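Grimow Grease Trap Service: Frequently Asked Questions

How often does my trap need pumping?
When grease and solids fill a quarter of it, or sooner if your local code says so. For a busy kitchen with a fryer, that can mean every month. For a coffee shop, you may forget our phone number between visits.

I can't smell anything. Can I skip a visit?
You work next to it. Ask someone who just walked in.

Do you come during business hours?
We can, but your lunch crowd will remember it. Most customers book a slot before 7 a.m. The truck is loud and the hose is long — please tell your neighbors upstairs.

Can I pour hot water down the drain to clear the grease?
You can. It melts the grease, which then travels a little farther and hardens where it costs more to reach.

What about enzyme additives?
Check with your city first. Many sewer authorities don't allow them, and none that we deal with will accept a jug of something blue in place of a pump-out.

What do you service?
Indoor traps up to 40 gallons per minute, and outdoor tanks on request. We also replace lids and gaskets on Vukton and Xenos units. If yours has no nameplate, send us the outside measurements and we'll do our best.

Who do I call about billing?
Nisreen Najjar handles invoices. Evdokia Kourkoulas handles the schedule and emergencies. An overflow is an emergency. A late fee, however painful, goes to Nisreen.

Where should I keep the service records?
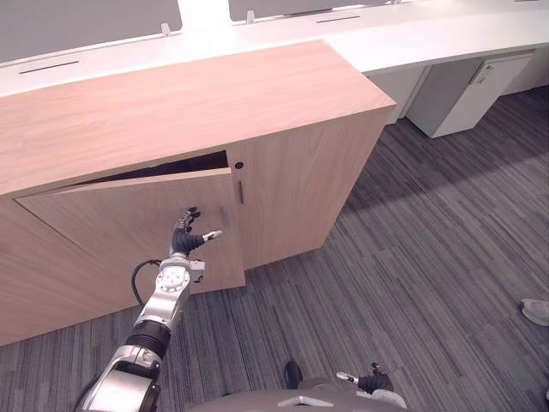
Pump-out receipts need to stay on site, and your inspector will want to see them without a treasure hunt. We leave a signed slip after every visit; file it the same day, newest on top. Any dry spot away from the dish area will do. A plain wood-look cabinet with a lock hole in one door suits the job very well, though the lock does more good when the other door isn't hanging partly open. Keep the spare key with the manager on duty, and call us if a slip goes missing — we can send you a copy.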